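Notes for the clearing-up talk, Huren hall, Saturday, July 1, 2023

Hello everyone, wait for the chairs to stop scraping, then start. I'm Albane Langlois, and I'm going to talk for far too long about wiping tables.

Begin with the Roussel kitchen story. I'd moved into the flat in December and the worktop was the only flat surface I owned, so everything landed on it! Post, mugs, gloves, a bulb I meant to change. I'd lift one thing, wipe under it, put it back, lift the next. Twenty minutes later it was still a mess and I was cross. (Pause here, people usually laugh because they do it too.)

So the first thing I want you to try is the tray. Any tray will do, mine came from a charity shop and cost next to nothing. Put it bang in the middle and load the small stuff on to it, then you can move the lot in one go and get at the table underneath.

Next slide. Let them look for a bit before I carry on talking. 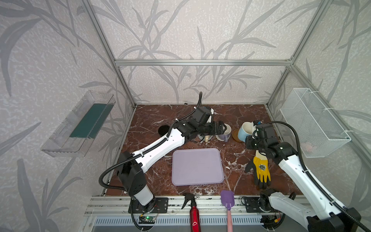
Mugs, tray, glove and spray bottle on the marble top

Ask the room: what would you pick up first? Somebody always shouts out the spray. I used to say that as well, but I do the mugs first now. One is light blue and tilted on its cork coaster, and a tilted mug is the one I'd want off my table before my elbow finds it. Then the white one with the lavender inside, over by the round hole in the top.

Say something about the glove. I'm fond of a proper work glove with a rubbery palm, it grips a slippery mug lovely, but it shouldn't live on the table. Mine has a hook by the back door. The same goes for the spatula, handle over the front edge there, just asking to be knocked by a passing hip. Spatulas go in the jar!

Spraying comes last, on a clear top, with a dry cloth afterwards. Mention my sister's marble and the lemon juice if there's time. She still brings it up at Christmas.

Bit about coasters: Ima lent me 2 cork ones years ago and I never gave them back. Cork is quiet, it doesn't skid much, and it goes in a drawer. Don't get stuck on this, last time I did five minutes on cork.

Then questions. The handouts are on the side by the urn, 29 printed, so please share if you came as a pair.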